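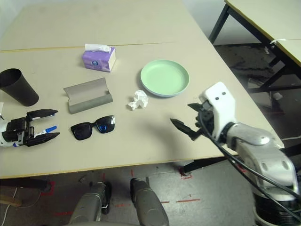
Birnis Island Forum > Events and Contests > Igloo contest: should we vote again?

Started by lellier_fan, 13/06/2018

lellier_fan wrote:
Hello everybody. I want to open a thread for the igloo contest because the comments under the blog post are closed and I think many people still have something to say. For those who did not follow: the contest on the Birnis fan blog was for the best decorated igloo, theme "Under the Sea". The prize is that the winner chooses the name of the next puffle of Thilini Dewan, who runs the blog, and she must keep this name for the whole season. The voting was open for one evening. The winner is Gamus with 18 votes, second is Siddiqui with 11 votes.

My problem is this. The rules said "only items from the normal catalog". In the igloo of Gamus there is the green aquarium, and the green aquarium was never in the normal catalog. It was a party gift in February. So my question is if the vote should be repeated, or if the second place should get the prize.

I have nothing against Gamus, his igloo is beautiful.

pebble77 wrote:
The rule was there to keep it fair for new players. New players can't have the February items. So yes, I would say it counts as breaking the rule. But I also voted for Gamus and I did not vote because of the aquarium, I voted for the stairs made out of coral. I don't even remember the aquarium.

Gamus wrote:
Hi, it is me. I want to say that I did not hide anything. When I sent my entry I wrote in the message "I use also the aquarium from the party, is it ok?" and I got no answer, so I thought it is ok. Maybe I should have asked two times. If people want a new vote I will take the aquarium out and put the blue rug in this corner. It takes me one minute.

snowcone_ida wrote:
no answer is not a yes!! sorry but everybody else read the rules and followed them. I had a whole wall of party stuff that I took down for this contest, including my pirate wheel which was the best thing in my igloo, and it took me the entire afternoon to make something nice with only catalog things. if I had known we can just ask and not wait for the answer I would have left it

Gamus wrote:
I understand. I am sorry for your wheel.

Siddiqui wrote:
Since my name is in the first post I will also write. I don't want to win like this. If you give me the prize now, everybody will say for the rest of the season that I have it only from a complaint. I did not ask lellier_fan to open this thread, we don't even know each other.

But I find a new vote is not a bad idea, for another reason. Seven people told me that they could not vote because the poll was open only at a time when they are sleeping. It was middle of the night where I live too, I stayed awake for it and was very tired at school. A contest for the whole island should be open a full day at least.

old_tobias wrote:
Seven votes. The difference between first and second is seven votes also. Just saying.

pebble77 wrote:
@old_tobias yes but you can't know that all of them vote for Siddiqui. Maybe they are sleeping fans of Gamus.

old_tobias wrote:
I did not say they would. I said it is the same number.

lellier_fan wrote:
Thank you Siddiqui, and I want to confirm that we don't know each other. I opened the thread only for the rule. The thing with the time I did not know, and I think it is even more important than the aquarium.

Can somebody explain how the poll was made? On the old blog there was a poll in the side column and you could click it during the whole week. This time it was only in the chat, and a person who comes late can't see it anymore.

marzipan_k wrote:
I helped with the chat that evening, so I can explain. The poll in the side column is broken since the blog changed the design. You click and the page loads again and your vote is not there. We tested it before the contest with six of us and it saved two votes. That's why it was made in the chat: you write the number of the igloo, and one person writes down the list. I have this list and the numbers are correct. I checked also that nobody wrote two times with the same name.

With two different names I can't check, of course.

snowcone_ida wrote:
so people could vote twice with a second penguin? great

marzipan_k wrote:
People could always do that, also in the old poll. I don't know any poll where they can't. If you have a better idea please write it, I mean this in a friendly way.

snowcone_ida wrote:
ok sorry. maybe only accounts older than a month can vote? you can see the age on the player card

marzipan_k wrote:
This is a good idea, I will pass it on. It is more work for the person with the list, but it is possible.

finn_on_ice wrote:
I am against a new vote. It is a contest about the name of a puffle. Two people made very nice igloos, one has won, the other one said he doesn't want the prize. If we vote again, then somebody will complain about the second vote, and in the autumn we are still without a name and the poor puffle is called "Puffle".

Also I would like to hear which name Gamus wants to give. Maybe it is terrible and then we can all be against it together.

Gamus wrote:
I wanted "Lellier" like the lighthouse keeper in the old comic on the blog. But with the user name of lellier_fan this is now a bit funny.

lellier_fan wrote:
Oh. I have to say this makes my position difficult, because it is the best name possible. I still think the rule is a rule.

Thilini Dewan wrote:
Hello all, I read everything now. First, Gamus is right, he asked me about the aquarium and I did not answer. I had many messages on this day and I saw his only after the vote. This mistake is mine and please don't be angry with him.

I decided the following. We make a new vote with the same igloos, without party items. It is open for a full day, here in the forum and not in the chat. Every entry may be changed until the vote starts. Only accounts older than one month, as snowcone_ida proposed. Marzipan_k keeps the list again if she wants. This second result is then final, also if the puffle must be called something strange.

finn_on_ice wrote:
I still find it unnecessary but I will vote.

Gamus wrote:
Aquarium is out, rug is in. The rug looks worse.

snowcone_ida wrote:
can I send my igloo in again too or only the first two?

Thilini Dewan wrote:
All of them, yours also. Please send me a new picture if you change something.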